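Search this manual Go

4. Setting up your shelves in Staklow

Before you scan anything, tell the program where your books live. A shelf record holds up to 200 titles. Larger shelves have to be split.

4.1 Create a shelf

1. Open Library and choose New Shelf.
2. Type a short name. Letters and numbers only.
3. Pick a room from the list. To add a room, see section 3.
4. Set the sort order. Author is the default.
5. Choose Save.

Note: The name can be changed later. The shelf code cannot.

4.2 Add books without a barcode

Older paperbacks and many foreign editions will not scan.

1. Open the shelf and choose Add by Hand.
2. Enter the title as printed on the cover. Chinese, Japanese and Korean characters are accepted.
3. Enter the author, or leave the field blank.
4. If the book is part of a series, enter the series name under Series. Do not put it in the title field.
5. Choose Add.

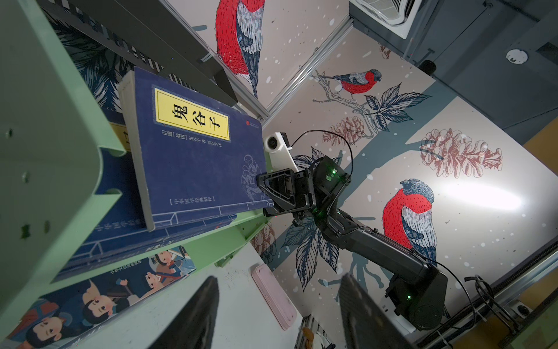
Title on a cover label: 鬼谷子

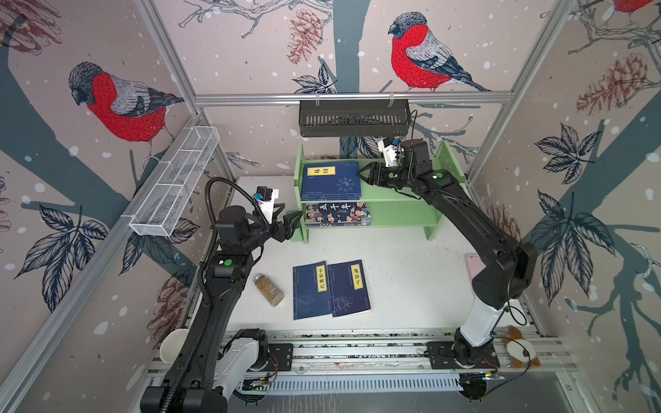 6. Repeat for the next book. The shelf stays open until you choose Done.

Caution: Choosing Cancel discards every book entered since the last Done.

4.3 Print spine labels

Labels print 100 to a batch. Load the sheets face down and run one test page on plain paper first. If the text prints too low, open Printer Setup and raise the top margin by one step.

Note: Error 171 means the label size in Printer Setup does not match the sheet size. Change one of them and print again.

Labels for Murley printers are set up in section 5.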